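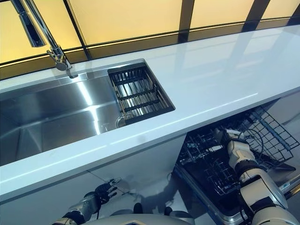

Week 5 – Touring: routing, holds and the on-sale

Home | Syllabus | Handouts | Readings | Contact

4 min read

Notes by Rokeya Siriwardena. Typed up fast between classes, so check against your own.

Carry over from last time: the guarantee vs. percentage deal. If you still mix up gross and net, reread the settlement handout before you do the exercise at the end. It won't make sense otherwise.

1. Routing

A tour starts as a list of cities and a calendar. Agent has a window (say, all of June), the band has days they can't play, and the rooms have whatever is left. Routing = fitting these together without driving the crew into the ground.

Anchor dates first. Festivals, the big hometown show, anything with a fat guarantee. Then fill between. Fill dates pay less, often on weeknights, but a day off costs money too – bus, hotel, per diems, wages all keep running.

Watch for radius clauses!! Festival contracts nearly always have one. No other show within X miles for X days before and after. Sometimes it also covers announcing a show, even if the show itself is outside the window. People miss that part.

2. Holds

First hold, second hold, third hold. A hold is a pencil mark, no money changes hands. Whoever has first hold gets first say on the date.

Challenge: second hold is ready to confirm and asks the room to push. First hold then has a short deadline (set by the venue) to confirm or let go. If they let go everybody moves up one.

Agents put holds on far more dates than they'll use. Normal. Venues complain about it and do it anyway. Release the ones you don't need, it's a small business and they remember.

3. Announce and on-sale

Not the same day, usualy. Typical order:

announce – dates, cities, poster, everything goes out together
fan presale, with a code
venue or promoter presale
general on-sale

Each presale gets an allotment. Ask how big it is and whether unsold tickets roll into the next round. Also ask who picks the code and who is allowed to post it.

Local time or one time for everyone? Put it in writing. Brijesh Prajapati's story from the guest session: Flunesen tour, poster gave the time with no time zone, half the fans logged on an hour late and the box office phones were jammed until lunch. Cheap mistake to avoid.

4. Class case: Stonitz

Four-piece, 34 dates in the first draft routing, cut to 30. The cuts were two long drives in the mountain states, one radius clause problem, and one room (the Janssen) that lost the date to a first hold. They looked at a challenge but werent ready to confirm so there was no point.

Promoter on most of the run was Tusska. Support act added after announce, so the posters had to be redone. Who pays for that? Depends on the deal memo. Look it up before you argue.

For next class

Take the 30 date version. Pick 2 weeknight fill dates and work out whether the band is better off playing them or taking the nights off. Show your costs. One page, typed.
Bring a list of questions you'd ask a venue before placing a hold.

Due 5 December 2025, start of class. Late ones go in my mailbox, not under the door.

This site uses cookies to remember your settings. Accept | Manage preferences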